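Bench notes - hand-held grippers, round two

April 12, 2018

Quick one this time, Umesh Awasthi is chasing me for copy and the Vallcombe demo has eaten most of the week. So. Grippers.

Those who came to the last Fornerville meet will remember we left the fingertip question open. Hard tips or padded, narrow or wide. We now have two hand-held units going side by side on soft stuff, mostly towels, and I've got opinions.

Why towels? Because blocks are too easy. Anything can pick up a block. Terry cloth bunches, slides, catches on the tips and then won't let go when you want it to. If a tip can take one layer at a corner and leave the layer under it alone, I'm happy to put it on an arm. Most can't.

Fingertips first

Narrow tips with the blue pads on the inside faces are my favourite so far. They get in under a fold without shoving the whole towel along. Downside is they'll pinch whatever is underneath too if you come in steep, so keep your wrist low. Wider tips were nicer on thick hems and hopeless on corners. The pads do pick up lint. Wipe them between runs, we forgot to and lost an afternoon to what looked like a grip problem and was only fluff.

Linkage

The Zervas linkage has loosened up a bit. There is some play at the outer pins that wasn't there in the fall, you feel it when you close slowly. Umesh wants to swap the pins out, I say leave them till July and see wether it gets worse. We don't agree. Nothing new there.

The rated life is 4,000 closes, and we're well short of that. Keep the tally sheet going please, even the short sessions.

Two-handed folds

One gripper per person, one towel, fold in half and then in half again. Sounds simple. We ran 25 and finished 16 without dropping a corner. Nearly all the drops came at the second fold, where the cloth is thick and the tips can't close far enough around it. Slower closing helped. Talking to each other helped more.

Padded surfaces are harder than a bench, by the way. The tips sink in a little and you lose your feel for the height. Do a few warm-up grabs before you start counting. 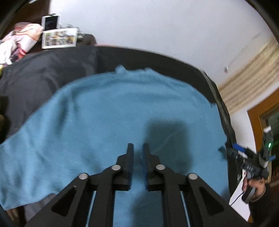
Next up

Controller shootout. The Skullport board against the one we've been using, same gripper, same towel, same person driving so we can't blame eachother. Umesh has the wiring mostly done - the trigger input is noisy and he's still hunting for the cause. If you have a spare shielded cable, bring it along.

Room for 26 at the next meet. Put your name down early if you want a turn on the tools, late arrivals will be watching. Old towels also welcome, the fluffier the better.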